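Fitting the Junwood extractor fan — section 4

Before you start: power OFF at the consumer unit. Not just the wall switch. Check with a tester, then check agian.

1. Mark the hole, 90 mm clear of any pipe or cable.
2. Drill from inside, slight fall to the outside wall.
3. Push the duct through, trim flush.
4. Screw the backplate on. Don't overtighten — it cracks.

Note: older Puditz backplates won't fit. Spacer kit needed, part no. 1776.

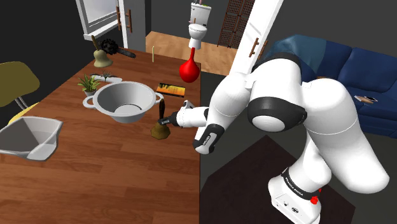

5. Feed the cable in through the rear grommet. Leave some slack.
6. Live to L, neutral to N, switched live to T. Cover back on, then power.

Caution: bathrooms — zones apply. If your not sure, stop and get an electrician in.

Overrun timer is set with the small dial, see section 6.

Revised 9 Jan 2025, B. Pettigrew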